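Teaching by demonstration

Teaching by demonstration is a way of getting a robot to do a job by doing the job through it. A person moves the arms, by hand or from a distance, while a computer records every joint position along with the camera pictures. A learning program then studies the recordings and tries to produce the same kind of motion by itself. It is a wonderfully direct method, and a newcomer can often give a usable demonstration on the first morning.

Hand guiding and remote control

In hand guiding, the teacher takes hold of the arm and pushes it through the motion. With two arms this soon gets awkward, so most two-arm cells use remote control. The Stavik layout, first built at the Skokley workshop, has both arms bolted to one front rail. The teacher works a matching pair of small handles, and the arms follow.

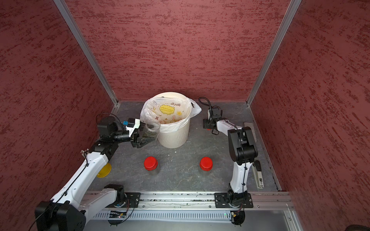
Two-arm cell with a jar in the left gripper, beside a lined bin.

Jar emptying as a practice task

Jars are a favorite subject, and it's easy to see why! A screw lid needs one hand to hold and another to turn, and pouring out dry contents calls for a good sense of angle. The Plirnden jar set, a collection of 431 recordings, covers opening, tipping and putting down. A typical recording in the set lasts 40 seconds.

Clear jars are also a fine test of vision. Their walls pick up the colors of whatever stands behind them, and small leaves can stay on the inside after a pour.

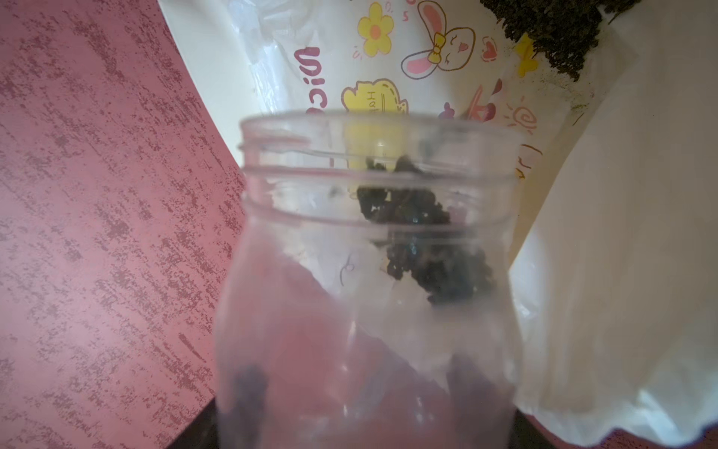
Open jar with dark dried leaves inside, from a wrist camera.

Cameras

A fixed camera shows where both arms are in relation to the bin. Wrist cameras fill in the close work, such as the rim of a jar or the gap between two fingers. Recordings from all of them are lined up in time before training.
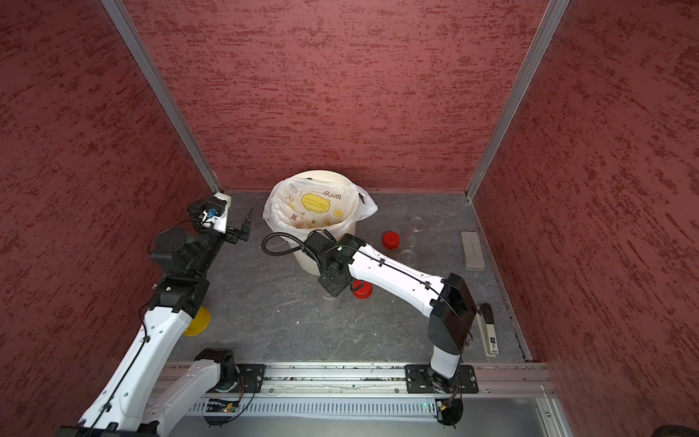 Fixed view of the cell, with caps and clear lids on the floor.

Variation and mistakes

Good sets include plenty of variety. Teachers move the jars between takes, swap the roles of the arms and leave stray objects lying around. Of the Plirnden recordings, 138 contain a fumble followed by a recovery, and these are prized, as they show the program how to get out of trouble. 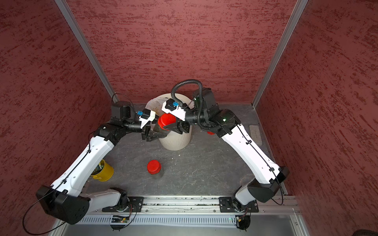

Recordings are usually checked with Rajan, a playback tool that runs the joint data next to the video. Takes with long pauses are trimmed, and those with missing camera data are dropped. Another 139 takes were kept apart from the Plirnden set for testing.

See also: Remote handling; Two-arm manipulation; Wrist camera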